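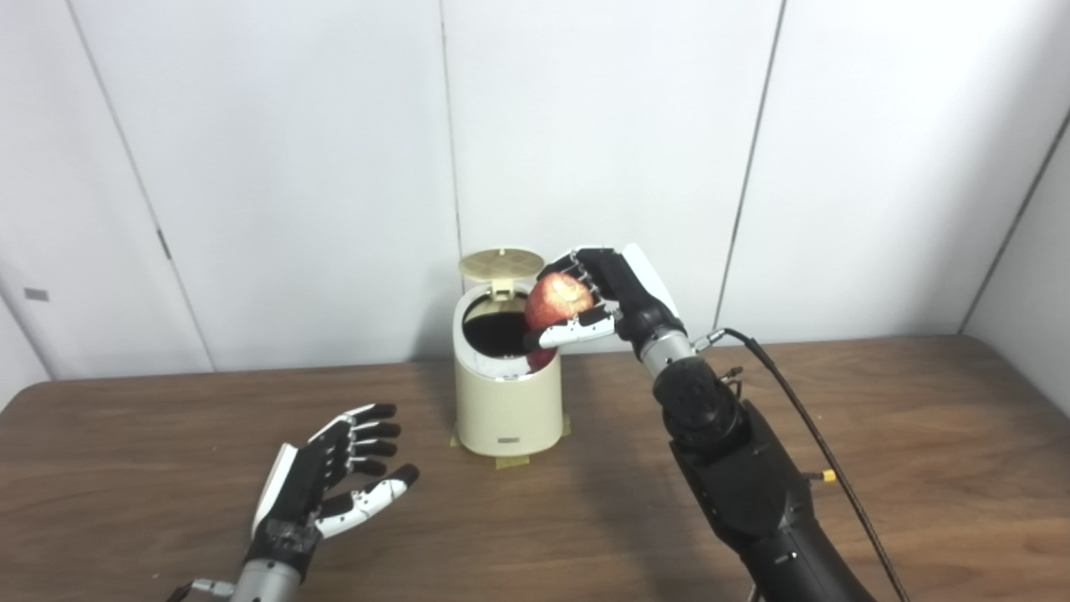 The hand stopped and would not let go

When Siv Haugen talks about the fault, she starts with the noise it didn't make. "A stalled motor usually tells you," she says. "You get a whine or a click. We had nothing. The fingers closed, the arm went where it was supposed to go, and then everything sat there."

Haugen runs the manipulation bench at Ostness, a small lab that tests robot hands for other companies. In April her group was partway through a long run of pick-and-drop trials on a two-armed setup. The task was simple. Pick up an object, carry it over a bin, open the fingers. The plan called for 1,000 drops on the right hand, with a mix of objects that included plastic fruit, blocks and small bottles. At drop 340 the right hand closed on its object, reached the bin and kept holding.

The control screen said the hand was open.

"That is the part I care about," Haugen says. "A hand that sticks is a nuisance. A hand that sticks and reports that it's open is a safety problem. Everything above it in the software believes the report."

What happened next is the reason she agreed to be interviewed. The program, told that the object had been released, began its return move. Embla Hedlund, a technician who had been with the lab for less than a year, saw that the object was still in the fingers and pressed the pause button on the operator's tablet. The arm stopped. She then reached in to take the object out.

"I pulled on it and the thumb came in harder," Hedlund says. "It pinched the side of my finger against it. It wasn't a bad injury. I had a bruise and a small cut at the nail. But I couldn't get my finger out by pulling, and my other hand couldn't reach the stop."

Arvid Bakke was at the next bench. He hit the red emergency stop, which cuts power to the arms and hands together. The fingers went slack and Hedlund got her hand free. She was pinned for a few seconds. The wrist dropped a little when the power went, and Bakke says that bothered him more at the time than the finger did.

"We had always talked about the emergency stop as the thing that makes it all safe," he says. "It does cut the power. It also lets the arm sag. If her hand had been under the wrist we'd be having a different talk."

I asked Haugen why the pause button hadn't been enough. She said it did what it was designed to do, and that the design was wrong for the way people were using it. Pause holds the arm joints in place. It does not touch the hand controller, which keeps running its own loop. The hand had a grip reflex switched on: when it feels an object sliding, it squeezes harder. Hedlund's pull looked like a slip.

"It was in the manual," Haugen says. "Page whatever. I had read it. I had not put it together with the pause button, and I'm the one who wrote the bench procedure. Embla followed the procedure."

Finding the fault itself took 2 weeks. The first suspect was the cable that runs down from the wrist. Bakke swapped it, and the hand ran clean for the rest of that day and most of the next, so the group thought they were done. Then it stuck again. They looked at the finger tendons, then the power supply, then the software that schedules the commands.

The answer came from Hedvig Skjelbred, who works on firmware at Clekach, the company that built the hand controller. She asked for the raw logs instead of the summary files, and she noticed that the thumb's position readings had stopped changing a short time before each failure. The values were frozen at whatever the sensor had last sent.

"The controller was supposed to throw out an old reading," Skjelbred says. "It checked that a reading was there. It did not check how old it was. If the sensor dropped off the line while the hand was open, the controller went on saying open, and the thumb motor was never told to move back, as far as the controller knew it was already back."

The sensor was dropping off when a connector inside the thumb base warmed up and lost contact. Swapping the wrist cable had meant shutting the hand down and letting it cool, and Skjelbred thinks that explains the good day that followed.

Clekach sent a firmware change that marks any stale reading as a fault and puts the hand into a limp state. It also changed the connector on new units. Skjelbred would not say how many older hands are still in use with the original part, but she said customers who had bought them were contacted directly.

At Ostness the changes were mostly about people. The pause button on the tablet has been relabeled "Pause arms only." There is now a second emergency stop on a cord that the operator can reach with either hand. The grip reflex is off by default and has to be turned on for each run. And the written rule is that no one takes an object out of a hand by pulling. The operator stops the trial, supports the wrist if it can be done from the side, cuts power, and then opens the fingers.

Gudrun Eide, who handles safety for the building, asked for one more thing. She wanted a test in which the sensor line is unplugged on purpose before each series, to show that the hand goes limp and the screen says so. Haugen admits she argued against it.

"It takes time, and it wears out the plug," she says. "Gudrun said fine, buy plugs. She was right. The second time we ran it, the hand went limp and the screen still showed a green light. That was our own display code, nothing to do with Clekach. We would have missed it."

The trials were started over from zero in the summer with the new firmware. When I visited, the count was at 700 and there had been no stuck releases. Haugen doesn't want to make much of that, given that the first fault took a third of a run to show up and the connector in the new unit hasn't had many hours on it yet.

Hedlund still works the bench. She says she was embarrassed for a while and didn't want her name on the incident report, then changed her mind when she saw how short the first draft was. It had one line about the injury and called it "operator contact." She rewrote that section herself.

"I put down where my hands were and which button I pressed," she says. "Somebody at another lab has the same tablet with the same button on it. They should be able to read what I did."

The report went out to the lab's customers along with the raw logs from both failures. Haugen says two have written back so far, one of them to ask where to buy the stop cord.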